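Stutdale -- display booth and hand tools, walk-through checklist
Bay 6, Wednesday

Floor tiles level, no raised edges: OK
Grout: OK, needs a scrub
Wall panels fixed at corners: OK, recheck in March
Vase set back in the corner: OK
Small hand tools off the tiles: NO
Loose wiring and connectors put away: NO
Small parts in divided box: OK

Comments: The hand rake and the trowel were both left on the floor. The rake is the one to deal with first -- it has three tines and belongs on a hook. Connectors and a thin red wire were also out on the tiles. Bag them and label the bag.

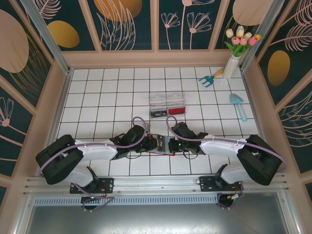
Riaan Jacobs asks whether the rake can stay in the booth if it lies flat, as the hooks are 11 steps away and people stop using them by the afternoon. He would also like a lid for the divided box.

Hooks stay in use for now. A second pair can go up by the booth if the wall will take the screws. Lid: yes, order one.

Open items: 2
Next check: Yaneth Cusi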